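Notes for the Eltow evening talk: Why we can't throw things away

Slide 1. Wait for the chairs to stop scraping. Start with the drawer. Everyone has one, and ours held 17 dead batteries and the instructions for a kettle we gave away in May. Ask who has a key at home that fits nothing. Let them laugh, then put my own hand up.

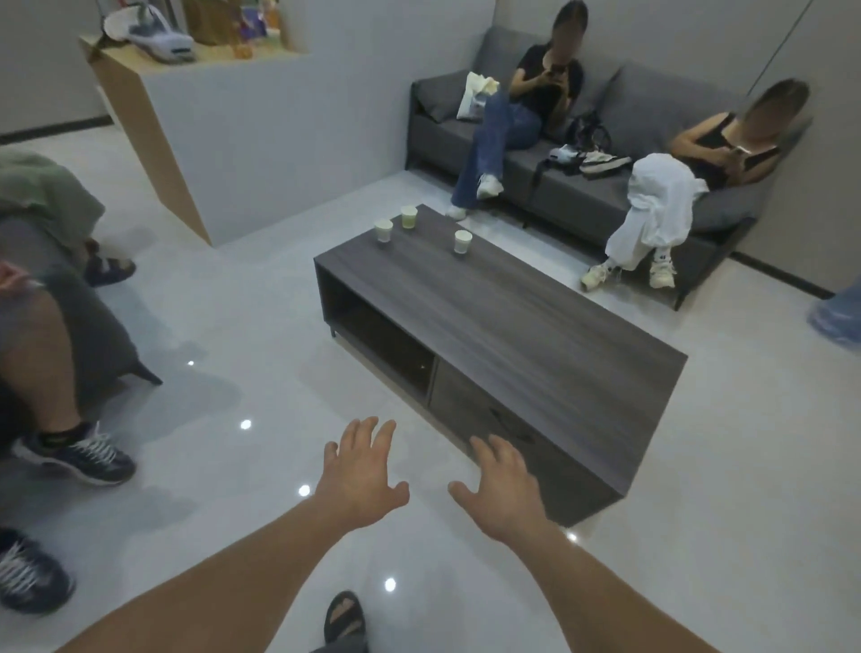 Coffee table, drawer shut.

Slide 2. The storage trade. Londidum will rent you a cupboard on a ring road so that you can keep paying for a sofa you didn't like. Go slowly over the sum: eight years of rent came to roughly £3000, and the sofa was second-hand. Pause. Someone in the room is doing this now and will be looking at their shoes.

Slide 3. Small rubbish is easy. We part with a cup or a tissue without a pang, and the trouble begins when a thing has cost money or come from an aunt.

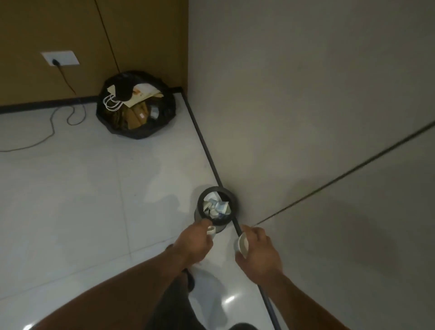 So guilt is the real subject, and I should say so before the tea urn starts up. We keep the fondue set on behalf of the person who gave it to us, who has forgotten it and would be alarmed to get it back. Mention the Barley swap shop here – good idea, though I came home with more than I took.

Slide 4. Paper. Receipts, wrappers, tickets from a ferry that was late. I call these evidence. If running over, skip the ferry.

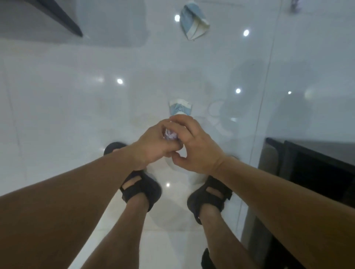
Fashola, at the last run-through, objected that some of it is worth keeping, and that a ticket stub was all she had left of a very good summer. Concede this. Then ask how many stubs.

Slide 5. Questions. Take the box of leaflets home again afterwards.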